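The small bedroom problem
12 June 2022

I have lived with a tiny spare bedroom for 17 years and I have arranged it wrongly for most of them. It has a bed and a set of shelves, and for ages it also had a chest of drawers you could only open if you knelt on the mattress. My sister-in-law once slept in there for a week and kept all her clothes in the bath.

So this spring I decided to sort it out properly, and I gave myself a budget of £200 for the lot. That had to cover paint, storage and anything I broke along the way (I know myself by now). I started by taking the chest of drawers out, which took most of a Bank Holiday and a fair bit of skin off my knuckles, and then I sat on the bed with a cup of tea and looked at the gap. What a lovely gap! I nearly left it alone.

But things have to go somewhere. Mine were mostly spare bedding, a hairdryer nobody claims, wrapping paper, board games and a bag of phone chargers for phones we no longer own. I'd been reading up on open shelving all winter and had more or less convinced myself it was the answer. Everyone says it makes a room feel bigger. What it does to your wrapping paper is another matter.

The first unit I looked at was from Ravura, in Plestmont, where they have one of those showrooms with a café attached, and I went round it twice before I'd even got my tape measure out. It was beautiful and came to £232 before delivery, so that was that. I had a very good scone and came home. The one I ended up with was second-hand, collected from a house a few streets away, and it fitted across the back seat of the car with the passenger seat pushed right forward and my knees somewhere near my ears.

If you're buying shelves for a small room, go tall and narrow. I can't say this strongly enough. A low, wide unit eats the wall where you want to walk, and then people pile things on top of it until it's a sort of altar to old magazines. A tall one uses the bit of air you weren't using anyway. Do fix it to the wall, though, and check what your wall is made of before you buy the fixings. Mine crumbled like cake and I had to go back to the shop for the longer plugs.

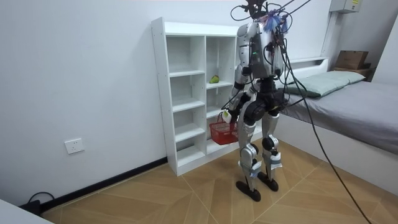

Then there's the question of what goes inside the cubbies, and I've got firm views on baskets. I began with the fabric sort, the folding boxes with a loop at the front, and they sagged within a month. I tried wicker after that, and it snagged every jumper I own. These days I'm all for cheap plastic baskets with a handle and open sides. You can see what's in them, you can wipe them, and you can lift one off the shelf and take it to wherever the mess is – under the bed, usually – and then carry the whole lot back in one go. The Fetard ones are my favourites because the handle stays up when you want it to. Guo do a nice deep one too, but it's a touch too wide for my shelves and I had to give it to the garden.

Colour is worth a thought. White shelves will forgive almost anything, so I'd go bright. A red basket in a plain room is a cheerful thing, and when somebody shouts up the stairs asking where the plasters are, you can shout back 'red basket!' and carry on with what you were doing.

I keep the heavy things low down and the light, silly things at the top. The very bottom row I leave half empty, mostly for visitors. They need a place to put a washbag and a book, and it's a much nicer welcome than an overstuffed cupboard and an apology.

As for the floor, leave as much of it showing as you can stand to. I had a rug in there for years, curling up at the corners, and the day I rolled it up the room seemed to let its breath out. A hard floor is colder first thing, I'll grant you that, and I may well be grumbling about it by November. There's a pair of slippers on order.

In the end I spent £3 less than I'd allowed, and most of that went on another basket.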